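Liliana Sala on running a small grocery in Lobo

September 7, 2020

Liliana Sala opened her grocery on the main street of Lobo in January, with one employee and a lease she describes as "longer than I wanted." By spring she was packing orders for people who had never set foot inside.

"I had 236 customers on the list by the end of the first season," she said. "I knew the names of the regulars, but most of the others I only knew by what they ordered."

Before the shop, Sala spent five years buying produce for Fisari, a distributor two towns over. She still gets her apples and potatoes from them. Greens come from Haiyan Guo, who farms outside Ititz and delivers three mornings a week.

"Haiyan called me before I had shelves up," Sala said. "She wanted to know if I would take odd sizes. I said yes, and I still do."

Guo said the arrangement suits her. "A big buyer sends back a crate if the cucumbers are bent. Liliana puts them out and they sell."

Prices have been the hardest part. Sala said her power bill came to $555 in her first full month, most of it from an old cooler she bought used. She has replaced the door seals and now turns off the front lights at closing.

She has also changed how orders are put together. Everything used to go into one box, and soft items got bruised on the way. Now each kind of food is packed separately.
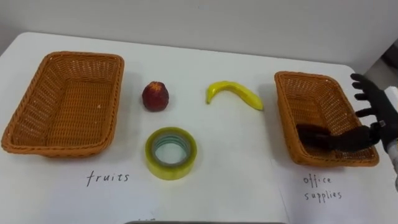

A woven basket above a handwritten "fruits" label.

Asked about a second location, Sala said she had looked at a space in Evitz and turned it down. The rent was fair, but the parking was poor and she would have needed to hire a manager.

"Maybe later," she said. "Right now I want to get through the winter and fix the back door."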